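地域スポーツ実習 プロジェクト報告書
ジェンコム旧線サイクリングロードにおける案内標識の改善
提出日：2024年5月10日
担当：ブシシウェ・ナイドゥー（Busisiwe Naidoo）ほか1名（本文執筆は「ほか1名」のほう）

1　はじめに

ジェンコム（Jencombe）の旧線サイクリングロードは、1970年に廃止された支線の線路跡を走る道である。鉄道の跡なので勾配はゆるく、曲がり方もおとなしい。道に迷う要素はほとんどないはずだが、毎週のように人が迷う。迷った人の一部は地元の自転車クラブ「ザラード（Zalard）」の集合場所に現れ、別の一部は養鶏場の門の前に現れる。養鶏場からはクラブに苦情が来る。クラブは道の管理者ではないのだが、ヘルメットをかぶった人間は全員クラブの会員だと思われているらしい。

本プロジェクトは、この道の案内標識を調べ、どこでどう迷うのかを整理し、改善案を作ってクラブに渡すことを目的とした。当初の題目は「地域におけるサイクルツーリズムの振興と持続可能な回遊性の創出」だったが、指導教員に意味を聞かれて私たちのどちらも説明できなかったため、現在の題目に落ち着いた。

2　道の概要

区間は町側の旧ジェンコム駅跡から、川にかかるワリン橋（Wallin）を越えて、北の採石場跡までである。舗装は町側だけで、橋から先は締まった砂利になる。雨のあとは「締まった」の部分が怪しくなる。

問題になるのは主に次の場所である。

駅跡の入口
駐車場の奥にあり、車で来た人には見つけやすい。自転車で来た人には見つけにくい。

ワリン橋の手前
旧線の橋は使えないため、いったん線路跡を外れて車道の橋を渡り、対岸で戻る。この迂回が300メートルある。距離としてはたいしたことはないが、行程の大半の「迷子」がここで生まれる。

対岸の分岐
線路跡に戻る道と養鶏場に行く道が並んでいる。広くて整備されているのは養鶏場に行く道のほうである。

採石場の手前
道が終わる。標識はない。終わったことは各自で悟ることになっている。

3　調査の方法

3.1　現地踏査

4月に全区間を往復し、標識の位置、向き、文字の読みやすさを記録した。記録用紙には「植物による遮蔽」という欄を設けた。最初は几帳面すぎるかと思ったが、いちばんよく埋まった欄である。ある標識はツタに完全に覆われていて、私がブレーキをかけそこなって生け垣に肩から入ったために見つかった。調査手法としては再現性に乏しい。

走る速さをそろえる必要もあった。速く走れば標識は見落とすし、歩けばたいていのものは見える。私たちは子ども連れの家族が出しそうな速さを想定し、ナイドゥーさんが前、私が後ろという隊列で走った。ナイドゥーさんは普段レースに出る人なので、この速さを保つのがつらかったと調査日誌に書いている。私の欄には特に何も書いていない。ちょうどよかったからである。

3.2　聞き取り

ザラードのルート担当、シーラ・ヒューム（Sheila Hulme）さんに話をうかがった。ヒュームさんはこの道ができる前から線路跡を走っており、本人の言葉では「まだ枕木があって、歯が緩んだころ」を知っている。標識については次のような意見だった。

「標識を増やせと言われるけど、今あるのを読んでもらえればいいのよ。読めればの話だけど」

また、駅跡とワリン橋の手前で、通りかかった利用者にも話を聞いた。質問は「次にどちらへ行くつもりですか」という一つだけにした。長い質問票を用意していた時期もあるが、自転車に乗っている人は止まりたくない。止まってくれた人は親切で、親切な人は何にでも「とても満足」に丸をつけるので、質問票はやめた。

3.3　地図の照合

利用者の多くは紙の地図でなく、自転車用の経路アプリ「ドルルネティア（Drurnetia）」を見ていた。そこで、アプリの案内と現地の標識が食い違う場所を調べた。アプリは旧線の橋が渡れると信じている。橋の前まで自信に満ちた声で誘導し、柵の前に立つと「そのまま直進です」と言う。

4　結果

4.1　標識そのものの問題

標識は時期ごとに別々の団体が立てたようで、書式がそろっていない。矢印の形も、地名の選び方も違う。町側では行き先が「採石場」と書かれているが、橋を越えると同じ場所が「北終点」になり、最後の区間では「展望所」になる。展望所は見あたらなかった。採石場の縁に立てば確かに遠くまで見えるので、そこを指しているのだろうというのがヒュームさんの解釈である。

文字の大きさは、歩行者にはおおむね足りている。自転車では、読み終わるころに分岐を過ぎている。特に対岸の分岐では、標識が分岐点のちょうど真横に立っていて、そこまで行かないと見えない。正しい道を選んだ人を褒めるために置かれたような位置である。

4.2　ワリン橋の迂回

聞き取りでは、橋の手前で迷った人の説明はよく似ていた。まず線路跡がまっすぐ続いているので、そのまま進む。柵に当たって、戻る。戻る途中で迂回の標識に気づくが、それは行きの方向からは背中しか見えない。つまり迂回の案内は、一度間違えた人に限って提供されている。

車道に出る場所にも難がある。縁石の切れ目が狭く、子ども用の座席をつけた自転車や荷物用のトレーラーを引いた自転車は降りて押すことになる。標識の話から外れるので深追いはしなかったが、ナイドゥーさんがトレーラーを借りて試したところ、片輪が側溝に落ちた。引き上げるのを手伝ってくれたのは、道に迷っていた人である。

4.3　対岸の分岐

養鶏場の道を選んだ人に理由を聞くと、「広いから」「きれいだから」「前の人が行ったから」という答えだった。どれも道の選び方として間違っていない。線路跡の入口は木の枝が低く、私道に見える。養鶏場の私道は公道に見える。私たちも踏査の初日に養鶏場に行った。地図を持ち、調査目的を理解し、分岐の存在を知ったうえでのことである。この失敗は報告書から省くつもりだったが、ナイドゥーさんが調査日誌に先に書いていた。

4.4　アプリとの食い違い

アプリの地図の誤りは利用者が報告できる仕組みになっており、私たちも旧線の橋について修正を申請した。返信は自動で、「あなたの貢献に感謝します」とのことだった。橋は今日現在、アプリの中では渡れる。

5　改善案

予算はほとんどないという前提で、まず金のかからないものから順に提案する。

（1）ツタと枝の刈り込み
すでにある標識を見えるようにする。新しい標識を立てるより安い。ザラードの春の清掃走行に組み込めると聞いている。刈る場所の一覧を付録の地図に示した。生け垣に人の肩の形の穴があいている場所が、その一つ目である。

（2）迂回標識の裏面利用
ワリン橋手前の標識は、裏が無地である。ここに行きの方向の矢印を付ければ、柱を増やさずに済む。思いついたときは二人で大いに感心したのだが、ヒュームさんによれば昔は裏にも矢印があり、ある冬に落ちてそのままになっているそうだ。したがって本案は「提案」より「修理」と呼ぶのが正しい。

（3）行き先の名前の統一
「採石場」に統一する。「北終点」は方角が分からない人に不親切で、「展望所」は期待させすぎる。なお「展望所」を残したいという声もあった。理由は、そう書いてあると家族がついて来るからだという。

（4）分岐の予告
対岸の分岐の手前に予告の標識を置く。置く位置は、子ども連れの速さで読んでから落ち着いて曲がれる距離をとる。試しに段ボールで作った標識を立てて走ってみたところ、読みやすさに問題はなかった。雨に対しては問題しかなかった。

（5）終点の表示
採石場の手前に「ここで終わり」と書く。利用者からの要望は特にない。私の個人的な希望である。

標識の試作品は2種類作った。白地に黒の文字と、濃い緑地に白の文字である。後者は上品で、森の中に置くと非常によく溶け込む。標識としてはそれが欠点になるため、白地を推すことにした。緑のほうは製作に時間をかけたので、ナイドゥーさんの部屋の扉に付いている。

6　実施したこと、しなかったこと

このうち、学期中に実施できたのは段ボール標識での試走と、ツタの一部の刈り込みである。試走には2回の週末を使った。一度は雨で、段ボールが途中で役目を終えた。もう一度は晴れて、クラブの人たちが普段の走行のついでに付き合ってくれた。ただし会員は道を知っているので、標識を見なくても曲がれる。被験者としてこれほど不向きな人たちもいないのだが、来てくれたのは彼らだけだった。

そのため、予告標識の効果については「見やすいという意見があった」という以上のことは書けない。迷う人が減ったかどうかを確かめるには、道を知らない人を集めて、迷うかどうかを後ろから見守る必要がある。倫理審査の書式を取り寄せてみたところ、私たちの卒業より長くかかりそうだった。

道の管理者との協議もまだである。問い合わせの窓口は標識に書いてある。その標識は、ツタの下にあった。刈ったあとで電話をかけてみたが、現在は使われていない番号だった。ヒュームさんが別の連絡先を知っているというので、改善案はクラブを通して送ってもらうことにした。

7　分担と反省

踏査は二人で行い、地図の作成は主にナイドゥーさん、聞き取りの整理と本文は私が受け持った。地図が正確で本文が長いのは、その分担による。

反省点としては、調査日誌の書き方を最初に決めておくべきだった。ナイドゥーさんは時刻と場所と状態を簡潔に書き、私は感想を書いた。あとで突き合わせると、同じ標識について片方には「傾き大、文字かすれ」、もう片方には「疲れている感じ」とある。結果の章はほとんどナイドゥーさんの記録に基づいている。

もう一つ、聞き取りの相手が天気のよい日の利用者に偏った。悪い天気の日は私たちも出かけなかったので、偏りの原因ははっきりしている。霧の日に橋の手前がどう見えるのか、後輩が引き継ぐならぜひ見てきてほしい。反射材を着けていくこと。

記録用紙のひな型、刈り込み場所の地図、白地の標識の原稿はクラブに預けてある。段ボールの標識も残りがあるので、欲しい人は連絡されたい。乾かしてある。養鶏場にはお詫びの手紙を出し、分岐の改善を申し入れている旨を伝えた。返事には、次に来るときは門を閉めていってほしいとあった。
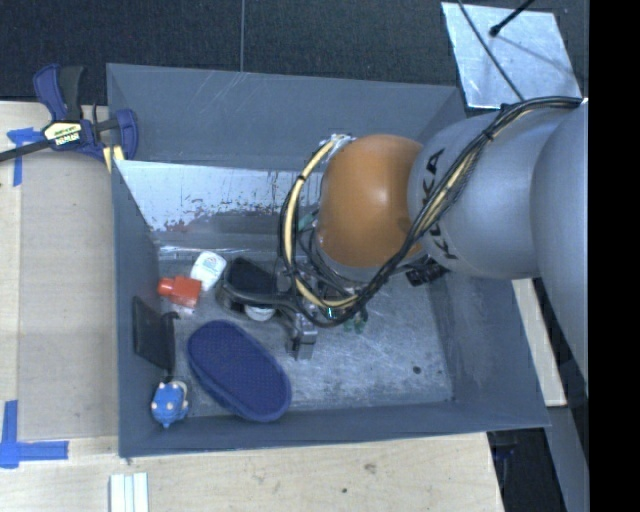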